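Kinen meeting tracker: eight months with it, and what I think

I go to more local government meetings than is good for me. Township board, planning commission, the school board when the budget is up. So when a neighbor told me Kinen would follow all of them for me and send alerts, I signed up that night, and I've been using it since February. I pay for the household plan, which was 8 dollars a month when I joined.

The idea is simple. You pick your towns, you type in the topics you care about, and Kinen goes through the agendas, the minutes and the video captions and sends you an email when something matches. I follow Brostport, where I live, plus the county. My topics are rezoning, the Jaidee Street bridge, short-term rentals and anything with the word "easement" in it (don't get me started).

What it does well

The agenda alerts are great! Our clerk posts the packet as one giant PDF, and the last one ran to nearly 300 pages. Before, I'd scroll through the thing at 11 p.m. with a cup of tea going cold and still miss the item I wanted, which would be sitting in the consent agenda between a tree trimming contract and a liquor license. Kinen pulls out the page and gives me the link. In May it caught a rezoning request on the old Pradura warehouse lot that I would have missed completely, and I got my written comment in before the deadline with an hour to spare.

I also love the vote history. You click on a board seat and see every recorded vote going back to when the town started posting minutes online. It's dry as toast and I can lose a whole evening in it. If you've ever sat through a candidate forum and thought "wait, didn't you vote for that?" -- well, now you can check on your phone before the next question. 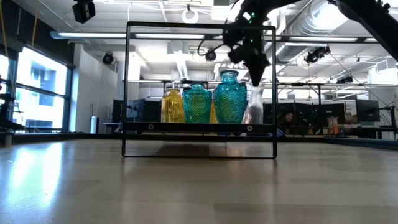
Where it falls down

Captions. The video search runs on automatic captions and our meeting room has terrible microphones, so "millage" comes out as "mileage" or "village" pretty much every time. I've added all three as topics, and now I get an alert whenever anybody says the word village. You can imagine.

Public comment is another weak spot. Kinen lumps it all into one block with no way to jump to a speaker, and on a big night ours can run 2 hours. I wrote to support and got a friendly reply saying it was on the list. That was in June.

And the summaries, hmm. They're fine for telling you what was discussed and shaky on what was decided. One of them told me the board had approved the bridge study when what they'd approved was putting the bridge study on the next agenda. If I'd posted that to the neighborhood page I'd still be hearing about it. Read the minutes -- please -- before you repeat anything from a summary.

Price and setup

Setup took me one evening, mostly spent thinking up topics. You get up to 100 alerts a month on my plan, and I've only hit the limit once (village again). There's a free version that covers one town with no video search, and for a lot of people that would be plenty. Start there.

Would I renew?

Yes, and I already have, though I grumbled at the captions the whole way through checkout. If your town posts decent minutes you'll get your money's worth. If it only posts video, I'd wait until they fix the search. Either way you still have to show up and say your piece at the podium. The budget hearing is in October and I've got it set to remind me the morning of.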